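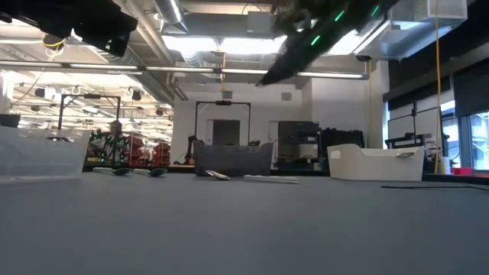 Photo: King-fai Yip

11/11/2021

Sorted the utensils today. Started with everything on the gray table, which is the only surface large enough to lay pieces flat and still leave space for the containers. The clear bin went to the left end, the gray fabric basket in the middle, the white tray to the right. I have used that order since June and have stopped thinking about it.

The first pieces out were the two with dark green heads and pale handles. I still have not settled what to call them. The inventory sheet has them under "small scoops", King-fai has them under "spoons, green" and the label on the old drawer said "misc. serving". Three names for one pair means that a search of the sheet finds them one time in three. I have changed the entry to "scoop, green head, pale handle", quantity 2, and put the other names in the notes column. If someone wants to change it again they can change it in the sheet and not on the drawer.

Weighed one of the pair on the Clikico scale. It came to 40 grams. The second I did not weigh. The sheet only asks for one value per type, and the column for individual weights was removed when we moved to the new template. I think that was a mistake, but it is not one worth reopening for kitchen items.

The silver spoon next. There are other metal spoons in stock and they are not interchangeable for our purposes, as the bowls differ in depth. I measured this one by filling it level with water from the dropper and counting off the milliliters, then did it again and got the same value, which I wrote down. It dries with spots if left on the rack, so I wiped it straight away with the lint-free cloth. The paper towels leave fibers at the neck, where the bowl meets the handle.

The long white flat piece took more time than it should have. It is listed as "spatula (Prolodon)", but there is no mark on it that I could find, front or back, and the Prolodon order from June lists one item at 300 mm. I put the steel rule against it twice and did not get 300 either time. Either the order sheet gives the length with packaging or this is a different item and the real one is somewhere else. Entered as "flat, white, long", supplier left blank. Sent King-fai a note asking whether he remembers unpacking it. He replied that he remembers unpacking a box and nothing about the contents.

Containers. My view on these has shifted a little over the past weeks, so I will set it down properly.

The clear bin is the best of the three for storage. The contents can be checked without lifting anything out, it is rigid, and it wipes down in one pass. Its weakness is the rim, which collects dust if the bin stands for long without a lid. The lids are on order from Zou. They were on order from Zou at the end of June as well. I have asked for a delivery date and been given a reference number.

The fabric basket is convenient and I do not trust it. The walls sag, and each time it is emptied they sag a little differently, so the internal dimensions on the sheet are only a guide. Tried the old fix again, a strip of card folded along the inside of each wall. It holds the top edge flatter for a while and then the card takes on the curve of the fabric. A stiffer board would do it, 2 mm or so, cut to the inside length. I have written it on the list of things to cut next time the knife and mat are out. Until then the basket is for soft items only - cloths, pot holders, the oven mitt. Anything with a handle leans on the wall and makes it worse.

The white tray is good for work in progress and poor for anything else. With the front open and slanted, pieces can be reached from the seat without lifting the hand over an edge, and the high sides stop them rolling off sideways. They do slide forward, though, if the table is knocked. I put a piece of the Drulach mat in the bottom this afternoon, trimmed to fit, rubber side up. The spoon stayed where it was put. The other pieces crept a little when I leaned on the table, but stayed inside the tray. Good enough to leave in for a week and look at again.

Cleaned the table after the containers were off it. The matte surface does not show much until the light falls across it at a low angle, and then it shows everything. Warm water with a small amount of dish soap, wrung-out cloth, long strokes from the back toward the front edge, then a second cloth with plain water. I have stopped using the citrus spray. It left a film that I could feel with a fingertip and that held on to the masking tape adhesive. There were two old tape marks near the middle. One came off with the plastic scraper and the other needed a drop of oil and some waiting.

The black cable on the right side is still the thing I would most like to deal with. It lies across the part of the table where the tray wants to go, and each time the tray moves it has to be lifted over. Options as I see them: run it along the back edge under adhesive clips, or take it down at the right side and back up, for which it may be too short. I laid a length of string along both routes. The back route needs 153 cm and the side route is longer. I have not measured the cable itself, since that means unplugging it and I would want to ask first. Clips are in the second drawer, the narrow type. Will ask tomorrow.

After lunch I went through the sheet from top to bottom and corrected what I could. Mostly spelling, and some items with a color in one row and no color in the next. I have made a rule for myself: head color first, then handle color, then material only if it is stamped on the piece or printed on the order. Too many rows say "silicone" on the strength of somebody squeezing it. I changed those to blank. The sheet now looks less complete than it did this morning and is more accurate.

One open question is where the scoops should live. By size they belong with the measuring spoons, in the shallow drawer. By use they belong with the serving pieces, in the clear bin. King-fai argues for size, on the grounds that people look for a shape before they look for a purpose. I argue for use, on the grounds that the shallow drawer is full. They went in the bin for now, handles all facing the same way, with the spoon beside them and the long white piece along the side.

Supplies running low: lint-free cloths, the small label tape, dish soap. The label printer gave a faded left edge on the last few labels. Cleaned the head with a swab and it improved, though the first character is still lighter than the rest. I will print the new scoop label when the new tape comes. In the meantime there is a handwritten one in pencil.

To do next: ask about the cable, cut the boards for the basket, chase Zou for the lids, find out what the flat white piece is. Also return the steel rule to the other bench, where I took it from and where it is probably being looked for.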